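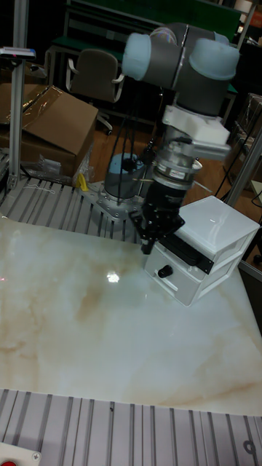
Does a company officer have to answer every question in a civil deposition?

The officer has to show up and has to be sworn in, but can decline particular questions on a recognized ground, such as attorney-client privilege or the right against self-incrimination. Declining has a cost in a civil case, and most of this talk is about that cost.

Notes for the evening session, Brosham library meeting room

Opening

Say who the talk is for: people who follow the Honkanen matter in the local news and find the legal words hard to keep straight. No legal background needed. General information only, and the rules differ from state to state. Say that early and don't keep repeating it.

Short recap for anyone new. Honkanen is a family-owned property company. It held the lease on the old county garage in Utadmont and billed the county for repairs through a second company, Uder, which the same family controls. The state opened a civil inquiry into whether the repair bills were inflated. The county prosecutor later opened a criminal inquiry into the same bills. Both are still open. Neither company has been found to have done anything wrong, and I need to say so in plain words before going further.

Two inquiries, one set of facts

This is where most of the confusion starts. A civil case is about money, orders and sometimes the right to keep doing business. A criminal case is about charges, and a person can go to jail. The offices running them may share papers, within limits. The same invoice can turn up in both.

Ask the room: if you were called to testify in the civil case, would you worry about the other one? Give them a moment. Most hands go up at this point.

Explain that a witness's lawyer will often ask the judge to put the civil case on hold until the criminal one is finished. The judge can say yes, say no, or hold up only part of it. In Utadmont the judge put off two depositions and let the document requests go ahead. The newspaper headline said the case was "frozen." It wasn't, and the companies kept handing over records through July.

What a deposition is

Testimony under oath, outside the courtroom, with a court reporter taking it down. Lawyers for each side are present. There is usually no judge in the room. Lawyers may object, but in most cases the witness answers anyway and the judge sorts out the objection later.

The transcript of the first Honkanen deposition runs to 234 pages. Hold up the printout. Tell people that a lot of it is slow going: job titles, dates, who signed which form, who had a key to the filing room. The part quoted in the news came from page 17 and is five lines long. Read those lines aloud, then read the half page before them. The question was about who approved invoices "in the ordinary course," and the answer, "I wouldn't know," sounds different once you hear that the witness had left the finance office by then.

"I don't recall"

People get cross about this answer, so leave time for it.

A witness is required to tell the truth. If the truth is that they don't remember, then that's the proper answer. Guessing is a bad idea and lawyers tell their clients so. But a claimed lack of memory can be false, and a false one can be perjury like any other lie under oath. It is hard to prove. What investigators usually do is put a document in front of the witness — an email, a signed check request — and ask again. If the memory still doesn't come back, that goes in the record and a judge or jury can decide what to make of it.

Point out that "I don't know" and "I don't recall" are separate answers. The first says the witness never had the information. The second says they may have had it once. Reporters mix them up and so do I sometimes.

Declining to answer

A witness in a civil case can refuse a question if a truthful answer might help convict them of a crime. In a criminal trial the jury is told not to hold silence against the defendant. In a civil case, many courts allow the jury or judge to draw a conclusion from it. That is the cost I mentioned at the start.

A company has no such right. Honkanen and Uder are companies, and they can't refuse to produce business records on this ground. The people who work there can refuse to testify about themselves. Go slowly here. Someone always asks about a one-person company, and the short version is that under federal law the company's records generally still have to be produced.
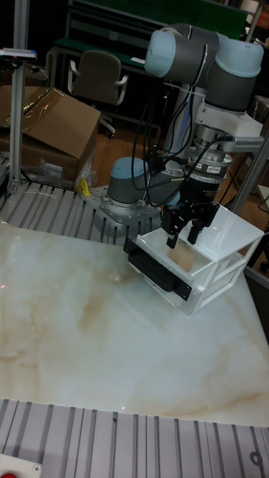
Family members and staff

Being related to an owner does not excuse anyone from a subpoena. There is a privilege between spouses in many states, with limits. There is none for brothers and sisters, and usually none for adult children. So when the paper reported that the owner's children "agreed" to be interviewed, that may be the wrong word. If they were served with a subpoena, they had to appear or ask a judge to excuse them.

Bookkeepers and office managers are often called before the owners. They know where the paper is kept. They may also have their own lawyer, sometimes paid for by the company. That is allowed in most cases, but the lawyer's duty is to the witness, and it's fair to wonder about it when you read that the company is covering the bill.

Cooperation

Keep this part brief if we are running late.

A person who cooperates gives information in return for something: lighter charges, no charges, or a recommendation to the sentencing judge. The terms are normally written down. The agreement can be withdrawn if the person lies. A rumor that someone is cooperating is not evidence that they are, and I won't be taking guesses from the floor on who it might be in this case.

Questions

Stop by 8:15. The room has to be cleared by 8:30.

Likely ones:

Can the public read the full transcript? Only the parts filed with the court and not sealed. The clerk's office in Utadmont has them and charges for copies.

Does the county get its money back if the state wins? It depends on what the court orders. The state asked for repayment in its filing, but I haven't seen a figure.

Will there be a trial? I don't know. Plenty of civil cases settle first.

Leave the spare handouts on the table by the door.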